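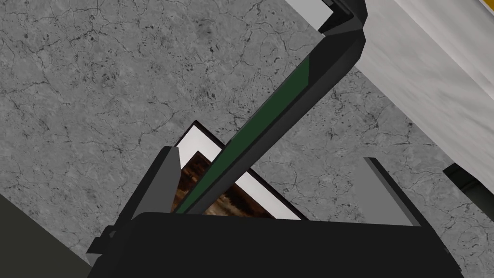

How long should you leave a hand cream before deciding it isn't for you? Give it a full week, morning and night, and try not to peek at the pot next to it.
I say this as someone who gave up on the Plenby balm after two days and went back in March feeling rather sheepish. It's thick, it smells faintly of oats, and by day 7 my knuckles had stopped catching on my jumpers - bliss! Dalibor Ondrejka, who mixes it in small batches at Standeritz, told me he wears his overnight under cotton gloves, and I've been copying him ever since (my husband finds the gloves very funny).
The Skesari one is lighter and better for daytime, though you'll want to top it up after washing up. I keep mine by the kettle, and the tube lasts me up to two months.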